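标题：一个包走天下，换了三个包之后来汇报一下（长文，欢迎拍砖）
版块：轻量出行 / 装备与打包
发帖：慢车靠窗

潜水很久了，这次终于攒够了料来发主题帖！

先说背景。我以前出门是那种典型的箱子党，五天的行程拖一个大箱子，里面一半的衣服原样带回来。去年开始试着只背一个包，前后换了三个，八月刚用现在这个包走完一趟十一天的慢火车，中间换了好几个小城，爬了无数没有电梯的站台楼梯，真的太爽了！下了车直接走人，不用等行李，不用找寄存，看见一条顺眼的巷子就拐进去。

三个包分别是：

第一个，Pivier 的 41 升，全开式，像个箱子那样整面拉开。
第二个，Tirnelis 的卷顶包，容量小一号。
第三个，也就是现在这个，Maglaya 的 30 升，顶部开口，开口特别大。

先说第一个。全开式的好处大家都知道，东西平铺，一目了然。我当时觉得这就是终极答案了。用下来两个毛病：一是在火车卧铺上根本没地方把它整面摊开，我试过在中铺上摊，半边盖子搭在自己脸上；二是 41 升太大，人是会把空间填满的，我第一次背它出门带了两条牛仔裤，两条！

第二个卷顶包，好看，我承认是冲着好看买的。卷顶的问题是每次拿东西都要解扣、展开三圈、掏、再卷三圈、扣上。早上拿牙刷卷一次，拿充电器卷一次，找耳塞又卷一次。第四天我就在候车室里对着它叹气了。不过它的背负很舒服，这一点要说公道话。

第三个就是现在这个。顶部的口能撑得很开，两只手同时伸进去都不打架，这一点对我来说比什么分仓都重要。
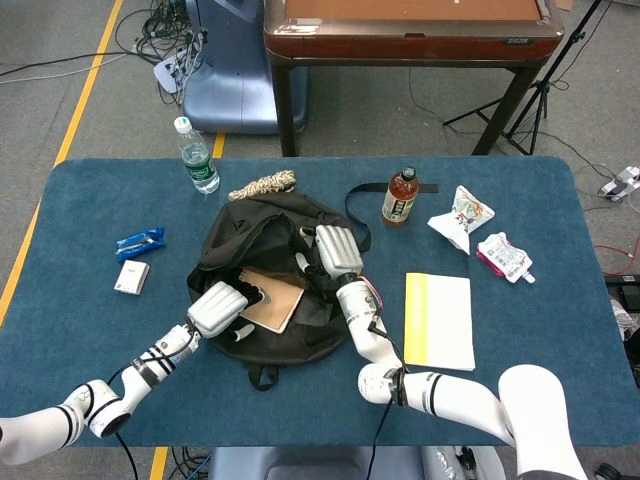 说到分仓，我现在的做法是包里几乎不靠自带的隔层，全靠收纳袋。最下面放睡衣和备用鞋，鞋里塞袜子；中间两个衣物袋竖着插，像书一样，抽哪本是哪本；最上面是洗漱和一件薄外套。竖着插这个习惯强烈推荐！以前我都是一层一层平着摞，要拿最底下那件就得全部翻出来，竖着之后顺手多了。

衣服清单也贴一下：上衣四件（穿一件带三件），裤子两条，内衣袜子各四套，薄外套一件，帽子一顶。隔一两天在旅馆洗手池搓一次，睡前挂起来。速干的第二天早上就能穿，棉的不行，棉的我已经全部淘汰了。

先写这么多，想听听大家怎么装的。

——————
2楼 豆角焖面

好帖！竖着插我也试过，补充一点：袋子不能塞太满，得留一点软度，不然竖着插进去中间会顶成一个鼓包，背着硌腰。我现在是七分满，插好之后再拿手在两边往下压一压。

另外问下楼主，Maglaya 那个包里面靠背那层放电脑稳不稳？我的十三寸放进去总觉得会往下滑。

——————
3楼 慢车靠窗（楼主）

回2楼：七分满这个学到了，我之前确实有一个袋子塞得跟枕头一样，难怪。

电脑我没带，带的是平板，用一个毛毡套装着插在背板那层，没滑过。十三寸的不敢打包票，等有人来答。

——————
4楼 铁皮水壶

我来唱个反调。

大开口顶包这东西，我用过两年，结论是适合会收拾的人。像我这种到了地方往床上一倒、第二天早上抓一把塞回去的，顶包就是一口井，东西全沉底。全开式对懒人友好得多，塞得再乱，拉开也能看到全貌。楼主说卧铺上摊不开，可是出门十一天，在卧铺上过夜的能有几晚？大部分时间还是在房间里开包吧。

还有 41 升太大这个说法我也不太同意。包大不是问题，装满才是问题。我冬天也背 41 升，一件羽绒服就占掉一大块，30 升怎么装？楼主是夏天走的，这个前提应该写在标题里。

——————
5楼 慢车靠窗（楼主）

回4楼：拍得有道理！季节这条我认，确实应该写清楚，我这套清单是八月的，冬天完全没验证过。

卧铺那趟一共睡了三晚，其余是坐票加旅馆。不过我住的好几家房间特别小，床和墙之间就一个人侧身的宽度，摊开的包只能放床上，晚上睡觉再挪下来，挺烦的。可能跟各人住的地方关系比较大。

一口井这个比喻我要记下来，哈哈哈。我用收纳袋就是为了对付井。

——————
6楼 鸭跖草

收纳袋派举手！我用的是 Ploltent 的那种半网面的，一套有大有小，网面能看见里面是什么，不用贴标签。缺点是网面容易勾到拉链头，我有一只已经勾出一个小洞了，拿同色线缝了几针还在用。

颜色也有讲究，我是深色装脏衣服，浅色装干净的，走到后半程深色那只越来越胖，浅色越来越瘦，一看就知道该洗衣服了。

——————
7楼 半糖去冰走天涯

不用收纳袋的人来了。我直接卷，上衣卷成小卷，裤子垫底，袜子填缝，一个袋子都不要。理由很简单，袋子本身也有重量和体积，四五个袋子加起来够我多带一件衬衫了。而且卷好的衣服可以随便填缝，袋子是一个一个的方块，方块和圆角的包之间全是浪费的空间。

想拿哪件？凭记忆。我每次都按同一个顺序放，闭着眼都能摸到。

——————
8楼 铁皮水壶

楼上是神人，我凭记忆连身份证放哪都不知道。

——————
9楼 豆角焖面

卷的话衬衫不皱吗？我试过，皱得像咸菜，挂了一晚上也没展开。

——————
10楼 半糖去冰走天涯

回9楼：皱不皱看料子，也看卷法。要先把衬衫扣好，背面朝上铺平，袖子折进来，从下摆往领口卷，卷的时候手上一直带着点劲，不能松。松了里面就会起褶。亚麻的别挣扎了，怎么弄都皱，就当它本来就是那个风格。

——————
11楼 慢车靠窗（楼主）

从下摆往领口！我一直是从领口往下摆卷的，晚上就去试。

——————
12楼 老站台

看了半天没人说重量，我来说说。

轻量出行，容量是虚的，重量才是实的。我每次出门前都会把包放秤上，超过自己定的线就往外拿。膝盖受过伤的人对这个特别敏感，多一公斤，爬站台楼梯的时候是真的能感觉到。

我减重的顺序是：先减鞋，再减洗漱，最后才减衣服。鞋最重，多带一双鞋等于多带好几件衣服。楼主底下压的那双备用鞋，我建议认真想一想，这一趟到底穿了几次？

——————
13楼 慢车靠窗（楼主）

回12楼：……穿了一次。下雨那天换的。好吧，被说中了！

但是下雨那天如果没有它我会很惨，整个下午都泡在水里走路那种惨。现在在考虑换成一双能压扁的凉鞋，晚上洗澡也能穿，一鞋两用。有推荐的吗？

——————
14楼 鸭跖草

凉鞋+1。选鞋底薄一点、能对折的，脚后跟有带子的，走一天也不会掉。没有带子的那种拖鞋走路要一直用脚趾抓着，走久了小腿酸。

洗漱减重的话，洗发皂代替洗发水，省一大瓶，就是一定要晾干再装，不然盒子里一摊糊糊。我吃过亏，糊糊顺着盒缝流到了浅色袋子里，全部重洗。

——————
15楼 铁皮水壶

洗发皂我用了头发像稻草，劝退。我的办法是眼药水大小的分装瓶，装 100 毫升以内，坐飞机也不用操心，十来天刚好用完，空瓶回来再灌。

——————
16楼 老站台

眼药水大小和 100 毫升差得有点远吧……

——————
17楼 铁皮水壶

手快了，是两种瓶子！大的装洗发水，接近 100 毫升，眼药水大小的装面霜和洗面奶。别笑。

——————
18楼 第三节车厢

刚看到这帖，来答2楼的电脑问题。同款包，十三寸，我背着通勤了一阵子。电脑层的底是悬空的，不会直接磕到地，但是口比较宽，电脑会左右晃，不太会往下滑。我在旁边塞了一本薄本子，卡住就不晃了。

说个缺点，楼主没提的：侧面水壶袋偏浅，粗一点的保温杯放进去，弯腰系鞋带的时候会飞出去。我的杯子已经摔出一个坑。

——————
19楼 慢车靠窗（楼主）

哦对对对，水壶袋！我忘了写。我用的是细长的那种软水袋，所以没飞过，但是袋口确实松。我看有人加了一根小弹力绳，绕一圈卡住杯口，我打算照做。

——————
20楼 豆角焖面

谢谢18楼！薄本子这个主意好，我正好有记账的本子，一起带了。

说到钱，楼主三个包买下来不少吧？有没有想过直接出掉前两个？

——————
21楼 慢车靠窗（楼主）

卷顶的已经送给我妹了，她喜欢得不得了，拿去装画具，反正她不用一天卷八回。全开那个留着，4楼说服我了，冬天可能真用得上。

收纳袋是打折买的，一套 115 块，用到现在拉链都顺，我觉得值。

——————
22楼 半糖去冰走天涯

115 块够我在路上吃好几碗面了。（继续坚持不用袋子）

——————
23楼 鸭跖草

楼上你的面里一定有袜子味。

——————
24楼 夜里的候车厅

新人弱弱问一句，脏衣服和干净衣服放同一个包里，几天下来不会串味吗？我最怕这个，所以一直不敢扔掉箱子。

——————
25楼 老站台

回24楼：串味多半是因为潮。汗湿的衣服别直接塞，到了住处先挂一挂，干了再收，味道会小很多。实在来不及就单独用一个防水的袋子扎紧，当天晚上一定拿出来洗，捂过夜就麻烦了。袜子是重灾区，换羊毛的会好不少，贵一点，但是一双能顶好几天。

——————
26楼 慢车靠窗（楼主）

同意老站台，羊毛袜真的是我这趟最满意的东西，比包还满意！我三天洗一次都没什么味道（也可能是我鼻子不好）。

给24楼的建议是别一下子就挑战十一天，先拿一个周末试试，两天一夜，就背一个日常的包。回来之后把没用上的东西摆出来看一眼，下次就知道哪些不用带了。我第一次试完摆出来的是一把折叠伞、一本三百多页的小说和一整板晾衣夹，现在只留了伞。

——————
27楼 夜里的候车厅

好，那我先从周末开始！晾衣夹我本来打算带一板的，改成四个行吗？

——————
28楼 铁皮水壶

四个够了，袜子两只夹一起。

——————
29楼 第三节车厢

夹子也可以不带，找一根麻花状的弹力晾衣绳，两股拧在一起，衣角塞进缝里就夹住了，绕床头或者窗框都行。我的用了很久，比夹子省地方。

——————
30楼 慢车靠窗（楼主）

麻花绳已下单。下次冬天打算背那只 41 升往北走，羽绒服怎么塞我回来另开一帖，到时候4楼一定要来！

最后编辑：2020-09-19，在主楼补了一句衣物清单适用于夏天……写完发现主楼过了编辑期限，改不了，就写在这层吧：以上清单适用于夏天。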